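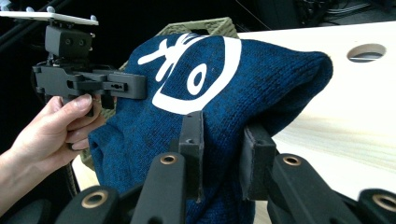

1/
Equipment budget for next year's data collection. I do the ordering for our group and I got three questions last week from people setting up the same kind of bench, so I'm putting it in one thread. Topic is hand-held grippers for laundry and clothing tasks, two per operator, plus everything around them.

2/
Short version: one complete station cost us $3,346 this year. That is a pair of grippers, cameras, mounts, cables, a recording computer we got used, a work surface, lights, and the clothes and baskets. It leaves out labor, which is the biggest line by far and comes out of another account.

3/
We run two stations now and want four by October. I started by taking the station price and doubling it. Dexter Sorensen, who signs the purchase orders, sent it back the same afternoon and asked where the spares were. He was right. There weren't any.

4/
So the sheet now has three tabs. Buy once (computer, lights, table). Buy and expect to break (jaws, pads, cables). Buy and use up (tape, wipes, clothes). The middle tab is where I was wrong in both of the last two years.

5/
Finger pads. These press into fabric all day and they wear. A set from Plurnow is $33. I had budgeted one spare set per station for the year. We went through that before the spring was over. New number is one set per station per month, and if we have leftovers I'll be happy.

6/
Printed jaw parts. We print these ourselves so I used to carry them at zero. They are not zero. There's filament, there's the printer being tied up overnight, and there's the person who cleans up the parts and puts the screws in. They get a real line this time.

7/
Linkage arms and bushings. Cheap per piece, but the supplier has a minimum order, so you pay for a bag. Buy the bag at the start of the year. Gastov had a lead time on theirs that nearly cost us a whole station in the winter, over a part smaller than my thumbnail.

8/
Cameras. Don't buy exactly as many as you need. We keep one spare, already mounted on a plate and ready to go. When one drops out you swap the assembly and look at the bad one later. Severin Aebischer set it up that way and I complained about the cost at the time. I've stopped.

9/
Cables. Look at any picture of any bench like ours and check the top corner. Budget more than you think, buy right-angle connectors where the cable runs past the operator's hand, and buy them all the same length. Mixed lengths cost us more in sorting than they saved.

10/
Work surface. We use plain pale wood boards. I got a quote from Rankin for a proper lab bench with an adjustable frame, and it came to more than the cameras. It's a nice bench. For cloth work it would change nothing I can measure, so it's off the list again.

11/
Clothes. People laugh at this line, then they run out of clothes. You need variety in knit, weight, color and print, and you need duplicates, because a shirt that gets grabbed in the same few places all day stops looking like a shirt. We have 404 items in the closet and I have approved more.

12/
On that, ask for thick knits specifically. Sweaters bunch up into a lump over the side of a basket and hide where the edges are, and T-shirts don't do that nearly as much. Our first clothing order was almost all T-shirts since they were the cheapest. It shows in the data.

13/
Baskets too. Get different colors and different wall patterns. They're a few dollars each and I have never had anyone question them.

14/
Now the one big question in the plan, which is whether to rent. Ullumeck offered us hand-held pairs on a monthly rate, with repairs included. Good rate for a short project. We plan on 300 hours per station, spread over most of the year, and at that point owning is cheaper even with the larger spares tab.

15/
I would rent if: you have one project, it ends on a known date, and there isn't anybody on your team who can take a gripper apart. We have Euan MacLeish, who can take one apart and also put it back together, and that is worth a lot of money that shows up on no tab.

16/
Robot arms are a separate budget and I'm keeping them separate. Every year somebody wants to move money from collection to arms halfway through. If it's all one line it's gone by summer. Two lines, two signatures.

17/
Things I cut: the Rankin bench, a second printer, hard cases for travel (we went nowhere), and a support contract we called on once.

18/
Things I added: the pads, the spare camera assembly, a drawer unit with labels, wrist supports for the operators. The last one came from the operators, who had asked before - it should have been on the first list.

19/
Timing. Place the long lead items first, even if the rest of the plan is still being argued about. I'm sending the Gastov order now and the computers can wait until we know which room we're in.

20/
Someone will ask for the sheet. It has vendor quotes in it that I can't share, so I'm making a blank copy with only the line names and the three tabs. Will add it to this thread when Dexter has looked it over.

21/
One correction to post 2. The $3,346 includes shipping but not sales tax, we're exempt. Add yours.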